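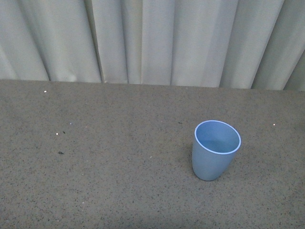 Joelle Haddadin asked whether the plain cups should get their own folder or stay in with the rest of the tableware. They stay in for now.

Home Files Issues Wiki

# Vilden Cups

Pictures of everyday drinkware on a gray speckled surface with pale fabric behind it. Meant for work on simple household objects.

## Contents

- 4000 pictures, 3000 for training
- 47 cups, mugs and tumblers
- Color and shape noted for each 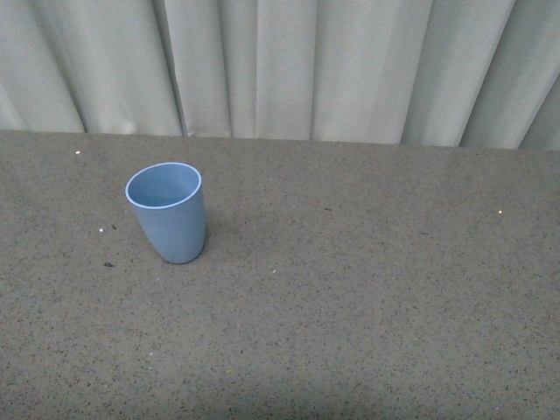
Light blue plastic cup, upright, no handle.

## Labels

Use "cup" for anything without a handle, and "mug" if it has one. Color names are kept short: light blue, not powder blue or sky blue. Small bits on the surface are not labeled.

## Known problems

Almost 60 entries from January still say "glass" for plastic tumblers. Mwangi Nzioka is fixing these by hand. Please don't run the old rename script on them.

## Changes

6/3/23: merged the Lulach list, dropped duplicate names

3 stars 2 forks 5 comments

Contact: Hashini Talukder, Vilden | Back to top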